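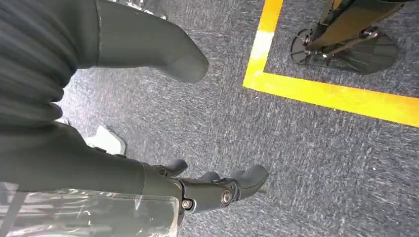 首页 | 项目动态 | 进展报告 | 资料下载 | 联系我们

拉夫顿（Ravton）社区反歧视对话项目
中期进展报告
2024年2月

一、本期工作

本期按计划在克莱尔科姆（Clallcombe）继续举办居民对话会，主题为租房和求职中的族裔偏见。到本期末共办13场，每场两小时，地点在社区图书馆二楼和东区中学礼堂。累计参加者约70人，其中一部分人来过不止一场，登记表已按人去重。

对话会由洛克·谭（Lộc Đàm）主持，奥赞·德米尔塔什（Ozan Demirtaş）负责记录和会后回访。前几场发言集中在少数人身上，后来改为先分小组谈，再回到大组汇总，发言面有所扩大。白人居民的出席比例仍低于申请书中的预期，东区尤其明显。 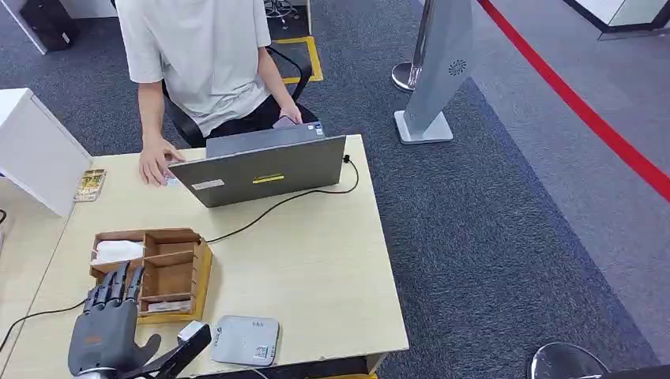 办公桌旁，笔记本电脑开着。

二、访谈与资料整理

口述访谈完成5份，受访者均为在当地居住多年的租户，录音已转成文字，正由受访者本人核对。有一位受访者要求删去涉及前雇主的段落，我们已照办，并在目录中注明有删节。访谈提纲做过一次修改，去掉了两道容易引导回答的问题，新增一道关于投诉经历的开放题。

居伊多杜（Gündoğdu）文化协会协助翻译了土耳其语版的讲义，越南语版还差最后一章。英语版讲义在使用中发现“特权”一节例子偏旧，参加者反映与本地情况距离较远，拟换成租房申请和学校处分方面的材料。

三、存在的问题

1. 与费斯蒂尔斯卡（Festirska）住房合作社的联合培训推迟。对方人事变动，新的联系人上任后才重新商定内容，现定于3月举行。
2. 会后问卷回收偏少。纸质问卷当场填写的情况较好，寄出的电子问卷多数没有回音。
3. 东区礼堂晚间关门较早，有3场对话会压缩了提问时间。

四、经费

支出总体在预算之内。翻译费高于原计划，差额拟从尚未使用的差旅费中调剂，调整申请随本报告附上，请予审核。场地费和茶点费按实报销，票据已归档。

五、下一步安排

完成越南语讲义和访谈核对；与合作社开展联合培训；东区的对话会改在周边教会活动室举行，场地正在联系。回访仍由奥赞负责，电子问卷改为电话简短询问。访谈摘编的初稿将先送各受访者过目，再提交贵方。

附件：经费调整申请、对话会场次表、修改后的访谈提纲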